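Re: [Otmont laundry list] Dark wash, sorting and folding
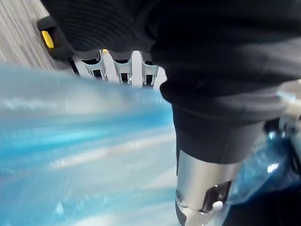 I've read Rozália's sorting plan twice and I'm still not convinced. Splitting the darks into three piles by weight sounds sensible until you have a heap of the stuff in front of you. Black goes with black, as far as I'm concerned, and the trouble starts later, with anything ribbed. Look at the faint lines running across the dark cloth and tell me which pile it belongs in – I'd call it medium, my sister would call it heavy, and we'd both have put it in the same drum at Galten anyway. Folds that broad and rounded won't sit flat on a shelf either, whatever the plan says about stacks of 13.

Rozália Oláh wrote:
> Please can we agree this before Sunday. Three piles for darks:
> light, medium, heavy. Fold sleeves in first, hem to the front,
> stacks of 13. At Girudport they got through 186 items in a day
> this way and had no mix-ups.

186 of what, though? Tea towels? I could do that before lunch. I'd want to see it tried on jumpers.

Also, the Ghorbani liquid for blacks is not worth the money. I used a whole bottle in August and my cardigan is as grey at the elbows as it ever was.

I'll fold hem to the front if everyone else does. The three piles I'm leaving alone until someone shows me the difference.

Maureen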